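Pieces won't stay in the block, prongs don't line up - sand or reprint?

Posted in Plastics and Printing, August 11, 2019

Olesia Moroz
I have a red peg block with different shaped holes in the top, round ones, a hexagon and so on, and a set of loose pieces to go with it. All of it is printed plastic. I use it as a fit test when I change filament, and my niece uses it as a puzzle. The block and the red pegs came off the printer in April. The yellow and green pieces are newer and from another spool.

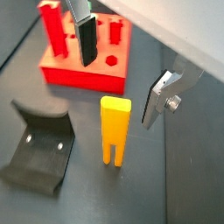

The red pegs go in with a light push and stay up. The yellow forked piece is the problem. One prong starts and the other catches on the edge of the slot. I have tried it both ways around. If I squeeze the prongs together it goes in a little further, but I don't want to snap one off. The filament is Schmieder, same as before, only the color changed.

Should I sand the prongs, open up the slot, or print the piece again?

Skerka_shed
Just sand it. Takes two minutes.

Solène Hamel
I would measure before sanding anything. Put calipers across the outside of both prongs, once at the top of the split and once at the tips. If the tips are wider, the prongs have spread, and sanding the outside will leave you with a thin, weak tip. If both readings match and are just too big, then sanding is fine.
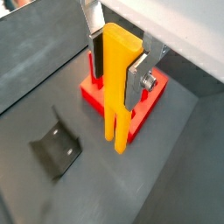
Also look at the ends. If one prong is a bit longer than the other it touches first and tips the whole piece over, so it feels like a width problem when it is a length problem. Lay the piece flat on a sheet of paper, draw a square line across the tips and take the long one down to the line.

For the sanding itself I use 400 grit wet, wrapped around a flat stick, and finish with 1,000. Go along the prong, never across it. Stop after every few strokes and try it in the slot.

Leave the block alone. Once you open a slot you can't close it again, and the pieces that fit now may start to wobble.

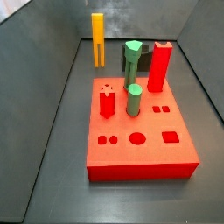 If you do reprint, change one thing at a time. Set the scale to 100 percent and take it from there with the horizontal expansion setting. Scaling the whole piece down also shrinks the gap between the prongs, and then it won't straddle anything that sits in the middle of the slot.

Olesia Moroz
Thanks. The tips are wider than the top of the split, so it has spread. I'll print a new one lying flat and leave it on the bed until it has cooled.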